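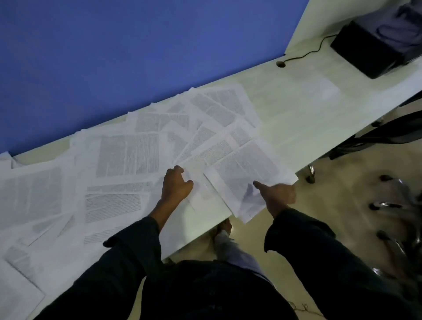 桌上摊着的资料，手指的是最前面那张

楼主 skirus小半仙
来求助！我们组那台Jelo机械臂，干的活就是把散纸一张张理齐叠好，上周开始抽风：抓到第36张左右必停，报夹爪过流。昨天更吓人，报警之后手臂没停住，又往下压了一截，把我同事的袖口夹住了，还好人没事。我把能找的论文和资料全打出来铺桌上翻，眼睛都花了，还是没头绪……有人碰到过吗？

2楼 老梁拧螺丝
先别管过流，报警之后还能动，这个才要命。急停回路查了没？我赌是安全继电器触点粘住了。

3楼 Wutarden
不同意楼上，我觉得是软件。我们那台升级完控制器也这样，减速时间被改成500毫秒，看着就像“没停住”。回滚就好了。

4楼 老梁拧螺丝
回滚完你测过急停吗？没测就敢说好了？夹到人的机器，先断电挂牌再聊软件！

5楼 skirus小半仙
电已经断了，牌也挂了（被组长骂的）。急停按过3次，有一次明显慢半拍，所以我现在偏向老梁……不过减速参数我也去翻翻。

6楼 Meirion Jenkins
插一句，纸边翘起来的时候夹爪容易顶死，过流多半是这么来的，跟停不住可能是两回事，分开查吧。我们后来换了吸盘，省心多了。

7楼 Wutarden
吸盘吸薄纸一吸吸4张，你们怎么省心的？？

8楼 skirus小半仙
别吵别吵，继电器已经下单了，到货换上我先空跑，谁也不许站旁边。有结果回来更新～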